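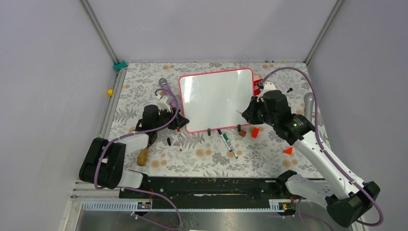 Station 2 laid out for the writing exercise, board blank.

Section 4. Whiteboard Writing Exercise

This section covers table setup, the writing run, and shutdown for the two-arm station used by the Pastmont Robotics Club. It assumes you have finished Section 3 (Homing and Joint Check). Last revised July 19, 2021, by Araba Aidoo and Tsutomu Furukawa.

4.1 Before you start

Two people work each session. The operator drives the arms and the spotter stands at the stop button. Sign the station log with both names. New members need a sign-off from Lamisi Tsikata or Ekua Acheampong before they take the operator role.

CAUTION: Do not reach over the front rail while the arm power light is on. If something falls over on the table, stop the arms first.

4.2 Setting the table

1. Smooth the patterned cloth toward the side walls. A fold under the board will make it rock when the marker presses down.

2. Wipe the whiteboard and place it at the center of the table, toward the back. The board may sit at a small angle. Both grippers must be able to reach it without fully extending the arms.

3. Lay the red, blue, and green markers on the cloth in front of the board. Leave space between them for the gripper fingers.

4. Leave the blocks and other loose pieces on the table. They belong to the sorting exercise in Section 5, and the arms are expected to work around them. Move a piece only if it touches the board.

5. Check the purple cable on each arm. It should hang in a loose loop from the wrist and run back along the arm. If it is tight at any pose in the joint check, re-clip it before going on.

NOTE: The cables are Ondex spares, part 3737. Replacements are in the drawer marked "Odoi." Tell Delali Ayaaba if you take the last one.

4.3 Writing the practice line

The text for this term starts with the word "Courage" and fills three lines. Write it by remote control from the operator desk. Recorded playback is not allowed for this exercise.

1. Load profile 164 and confirm that both wrist camera views are live.

2. Pick up the writing marker and bring it upright. Grip the barrel, never the cap.

3. Lower the tip until it just meets the board. Stop as soon as you see contact in the wrist view.

4. Write the top line. Lift the marker clear of the surface between letters that do not join.

5. Start the second line far enough below the first to leave room for tails on letters such as "y."

6. At the end of each line, hold position and let the spotter compare the board with the text sheet. The gripper often hides the last few letters from the overhead view, so use the wrist view for those.

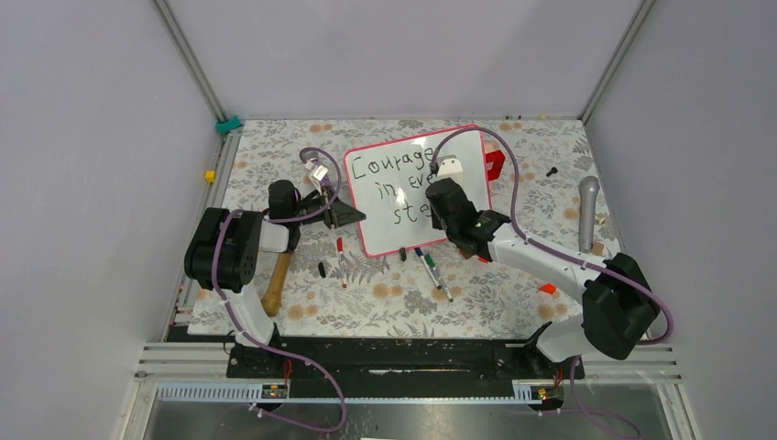 7. Continue with the third line. Shorten your strokes as you near the lower border of the board. Keep the idle gripper off to its own side and do not park it on the writing surface.

8. If a letter goes wrong, leave it and keep writing. Judges in the April round took off more points for smeared corrections than for uneven letters.

4.4 Checking grip and pressure

Use the wrist view for this check. Both fingers should press on the barrel from opposite sides, with the tip past the fingers and in plain sight. Thick, wobbly letters are normal for a first attempt. Skipped strokes usually mean the tip is riding too high.

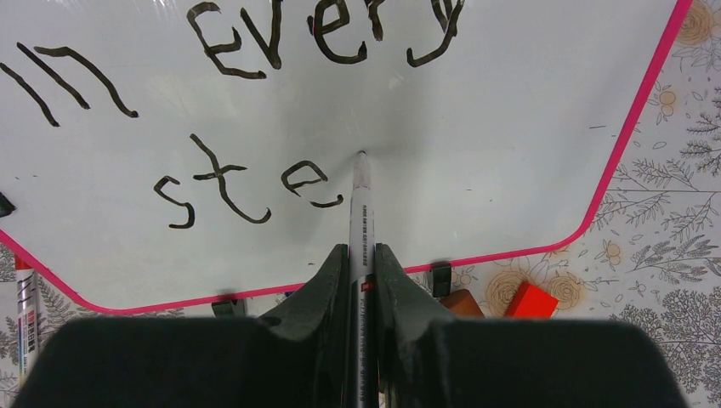

Wrist view during the third line, marker tip beside the "e" in "ste."

If the marker turns in the grip:

- Lift it straight up before you change anything.
- Raise the grip setting one step. The limit for this profile is 2000. Going past it can crack the barrel.
- Touch down again at the end of the last finished stroke.

CAUTION: A low grip leaves little clearance between the fingers and the board. Come down slowly near the lower border.

4.5 Ending the session

1. Raise both arms clear of the board and return them to home.

2. Switch off arm power and wait for the light to go out.

3. Photograph the finished text for the team folder, then wipe the board with a dry cloth. Use the Clolton spray only if marks remain.

4. Cap the markers and enter the grip setting and any faults in the log.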